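12/5/11

Glaze tests, second go at the ash recipes

Right, so the kiln had cooled by lunch and I got the lid up while Stamatia was still on the phone to Brokum about the late clay. Mixed bag. The ash glazes on the left-hand shelf are gorgeous, runny little rivers and all, and the ones on the right look like somebody sneezed on them. Same bucket! Same wood ash, same sieve, same me. So it's the clay or it's where they sat, and I know which one my money's on.

What I did, for when I've forgotten. Washed the ash twice this time (last time I only did it once and got those horrible crusty edges). Dried it on newspaper out the back, put it through the 30 mesh, then ground up what was left and put that through too. Weighed out 600 g of the dry mix. Stirred, left it overnight, stirred again and it had gone like porridge, so I let it down with a bit more water until it coated my finger and I could still see the fingernail. I should measure that properly. I keep saying so.

Dipped the test tiles in two lots. First lot a quick in and out. Second lot I held under for a slow count of seven, and these are the ones that ran, no surprise there. One of them has glued itself to the shelf and I had to take the chisel to it. Shelf is fine. Tile is in the bin, but I kept the chip with the good green on it and taped it inside the back cover.

The Karagiannis recipe – the one copied on the yellow card, with the coffee ring – calls for more feldspar than I've been putting in. I'd read the 4 as a 1. Stamatia spotted it straight off, which is a bit galling after two firings. It explains the dry patches, I reckon, but not why they're all on one side.

Cones: the bottom one was flat on its face, middle one bent over nicely, top one hardly touched. So the bottom of the kiln is running hotter than the top, by a fair bit. It did this in July too, and I blamed the wind. Stamatia says the lower element was replaced and the upper one wasn't, so of course it's uneven, and why didn't I look in the maintenance book. Fair enough. I've looked now. There's a gap of about 200 firings on the old element, if whoever filled in the tally was being careful.

Colour notes so far. Ash over the red body: brown where it's thin, olive where it pools, lovely in the stamped lines. Ash over the white body: pale straw, a bit boring, although the texture's good. Ash over the Trivimard stoneware: pinholes everywhere. I'd like to blame the stoneware, but I rushed that bisque and I know it.

Kelletti's rutile is next, just a pinch, over the straw-coloured one. If it goes milky I'll be rapt.

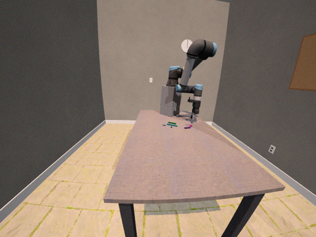 Long table, seven small coloured pieces on it. Computer render.

For next time:

New tiles, standing up, with a foot wide enough to catch the drips. Extruded ones if the extruder's been cleaned, otherwise slabs.

Kiln wash on both bottom shelves, two coats. Cookies under anything with ash on it, even the polite ones.

Swap the tiles round so each clay gets a turn at the top and the bottom. Should've done this from the start.

Fix the feldspar on the yellow card. In pen.

Stamatia wants some of the ash bucket for her big jars and I've said yes, so label it before she mixes it up with the unwashed stuff. Still waiting on a date from Brokum.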